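# In Praise of the Office Locker

I will defend the gray metal locker to anyone who'll listen, and at our Clekstead office that is a shrinking group.
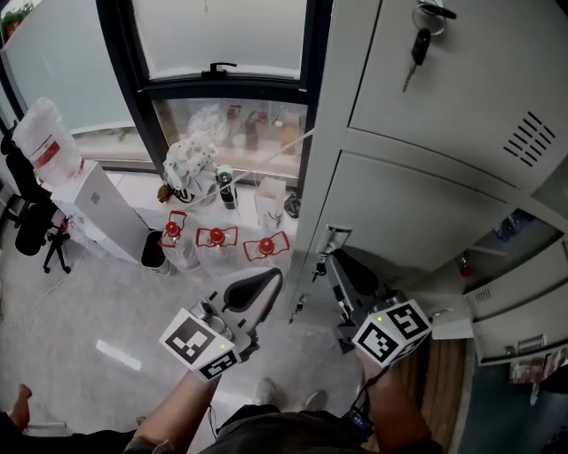

When we moved in, the plan was open shelving everywhere. Pretty baskets, labels, the whole catalog look! It lasted 4 weeks. Shelves are wonderful for things you want people to see, and most of what we bring to work is the other kind: spare shoes, half a box of crackers, the sweater that only comes out in April when the heat goes off too early.

A locker takes all of it and shuts. I love the little clunk of the door. I love the slanted vents, which let a gym bag breathe, and I love a real key on a real ring (leave it in the lock all day if you like, I do). Codes get forgotten. Our old place on Laing had keypads, and I spent more time resetting mine than using it.

People tell me metal cabinets look cold. Fine, so put something warm next to them! A brown wooden mat on the floor does more for a corner than a new paint color, and it costs less. Leave one compartment open too, for the water bottle and the odds and ends you reach for every hour.

The new furniture proposal wants 37 lockers swapped for a "shared storage wall." I've read it twice and I still can't find where my shoes go. Keep the lockers, please, and spend the money on better chairs.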